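Voker Board Appointments: Data Card

Maintained at Siddiqui. Last revised in October.
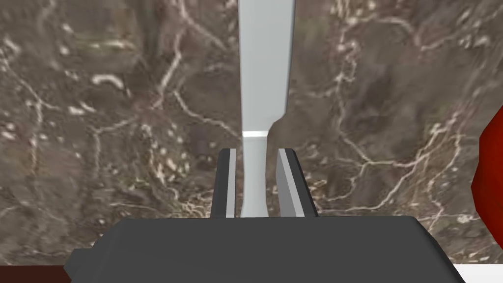 Brown-gray marble with pale veining, simulated render.

What this is

A table of 1185 announcements of board and chair appointments at engineering research consortia, university-industry centers and similar bodies. One row per announcement. The text was collected from public news pages, then coded by hand.

Read this before you use it

An announcement tells you what an organization wanted to say on the day it said it. It does not tell you whether the person took the seat, stayed in it, or did any work there. We have seen earlier versions of this table used to measure "leadership turnover." We don't think it can do that. Departures are rarely announced, and the exit column is blank for most rows.

Fields

row_id: integer, stable across releases
body_name: as printed, no cleanup
role_raw: as printed ("chair of the board", "board chair", "chairperson")
role_code: one of 7 values, see codes.txt
home_employer: the appointee's main job, if given
month_posted: the month on the page, which may be a repost
exit_noted: yes or blank. Blank does not mean no.

Names of appointees have been removed. Anyone with a search engine can put most of them back, so please don't describe the table as anonymous.

Coding

Two coders worked through every row. They disagreed most on role_code, where "executive chair" and "chair" blur together. We settled those cases by talking them over, and a different pair of people might have settled them another way. The Dririco subset (40 rows) was coded first, under older rules, and 20 of those rows were never redone. They carry the flag old_rules.

Known problems

Bodies with a press office are overrepresented -- badly, we suspect.
Joint appointments may show up twice under different body names.
The Fultness import script drops accented characters. A fix has been promised for two releases now.

Not recommended for

Ranking institutions. Predicting who gets appointed next. Any claim with the word "influence" in it.

Corrections

Open an issue with the row_id and a link to the page. Without a link we will leave the row alone.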